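Teaching by hand: a morning with the Wastel food handling team

Claresum makes trays of chilled meals for hospitals and care homes, and for the last year a small team there has been trying to get a robot to put food on plates. The project is called Wastel. It does not involve much programming in the usual sense. A person drives the arm through the job, the movements and camera pictures are saved, and a learning system is trained on the result. The team calls each saved run an example, and collecting them takes up most of the working week.

I spoke to the engineer who runs the collection. She asked for her name to be left out, as the firm prefers to talk about the project and leave the staff alone. We sat at the end of a long bench with a pot of tea, and she kept one eye on the screen throughout.

What counts as an example

"One example is one go at the job, start to finish," she said. "The arm begins at its rest position, goes to the food, does what it has to do and comes back. If the operator stops halfway to scratch their nose, that's in the recording too, and we have to decide whether to keep it."

The current set has 622 examples in it. Of those, 50 were put aside before training and are used only for checking. She is strict about this. In the first month the checking set got mixed in with the rest after a folder was renamed, and the results looked far better than they were.

"We had a very nice week," she said. "Then we found the folder."

A new operator is given a day of practice before anything is saved. Most people grip too early. They see the fingers come near the food and close them, when the arm needs to be a little lower and a little further in. She does not correct them while they are driving. She plays the recording back afterwards and lets them watch it at half speed.

Why the food is difficult

The team started with blocks, as most people do, and moved to food in September. She described the change as a large step down in success and a large step up in usefulness.

"A block is the same block every time. Food slides. It's shiny, so the light sits on it and moves when the camera moves. You can't tell the system where the edge is, because half the time there isn't a proper edge."

Plates bring their own trouble. The finger has to come in over the rim without catching it, and a plate seen from low down looks nothing like a plate seen from above. The operators are asked to vary the approach on purpose, from the left, from the right, steep and shallow. Left to themselves they find one comfortable way in and repeat it all day.

"Then the robot only knows that one way," she said. "Move the plate a hand's width and it's lost."

The camera at the wrist

Two views are saved for each run. One comes from a fixed camera over the table. The other comes from a small camera mounted by the gripper, and she thinks it is the more useful of the two. The fixed camera shows where the arm is going, but once the gripper is down at the plate it hides the very thing that matters.

The wrist view is not pretty. The gripper fills a good deal of it and the room behind swings about as the arm turns. Visitors tend to ask why the team does not crop it.

"We tried cropping it. The fingers are the information. It needs to see its own fingers next to the food, or it has no idea how close it is."

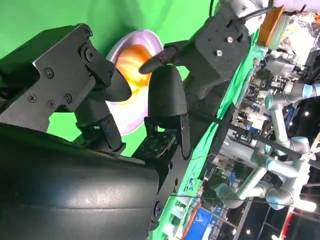 Green cloth and a busy room

The green cloth was put in to make the plate easy to pick out from its surroundings. It helps, but she no longer wants it to cover everything. A system trained only against plain green does badly when it is moved anywhere else, so the team is content to have other equipment in the background.

"If somebody parks a trolley behind the table, fine. Leave it there. Tomorrow it'll be gone and that's fine as well."

Throwing things away

Of the last 44 examples recorded, 39 were kept. The other five had a dropped frame, a knocked plate or an operator who lost their place. The knocked plates are stored separately. She would like to use them later to teach the system what a bad run looks like, though she has not settled on how.

The sorting is done with a program called Drondex, which lines up the two views and marks any gap in the timing. Before that it was done by eye, with a notebook. She still has the notebook and still uses it for remarks that don't fit in a box, such as "sauce thicker than usual" or "new gloves, slow".

What comes next

The next batch will be collected at Masson, the company's other site, where the ceiling is lower and the lamps are a different colour. Two of the present operators will go over for the first fortnight. The rest will be people from the packing line who have never driven an arm.

I asked whether that worried her. She said she preferred it. People from the line know how the food behaves and how a plate ought to look when it leaves, and the driving can be learned in a day or two.

"They're quicker at it than I am," she said, and went to reset the table for the next run.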